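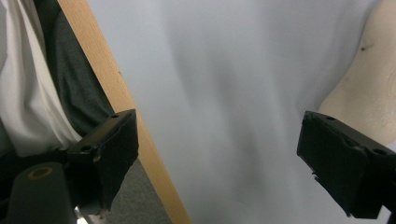 The Soltville hand gripper is a two-finger, hand-held tool built in our shared workshop, and these are the questions we get most from people making their own. The fingers are matte black blocks that angle towards each other across a wide gap, with screw holes near the top for mounting. Scuffed edges like these are normal and do not need filing.

How wide should the fingers open?
Wide enough to clear a fold of cloth with room on both sides. Set the end stop with the fingers fully apart, then tighten it.

Can I grip fabric and wood with the same fingers?
Yes. Cloth needs a slow close. Thin wooden strips should be taken across the flat face, never on the edge.

How heavy is it?
The current build is 500 g without the cable. Areeba Warraich's earlier version was over 300 g heavier and tired the wrist.

Which fasteners do I need?
14 screws, all the same length. The full parts list is on the Notex page under "Berhe, second build".

The fingers close unevenly. What should I check?
Check the linkage first, then the finger screws. If one finger still lags, swap the two and test again. If the fault moves with the finger, replace the finger.

Do I need the Calter board?
No. Any controller that drives one servo will do. The Calter wiring diagram assumes a separate supply for the servo.

Who do I ask about the drawings?
Mebrat Gebreyes keeps the master set. Quote the drawing number and the revision letter.

Last updated 15/03/2021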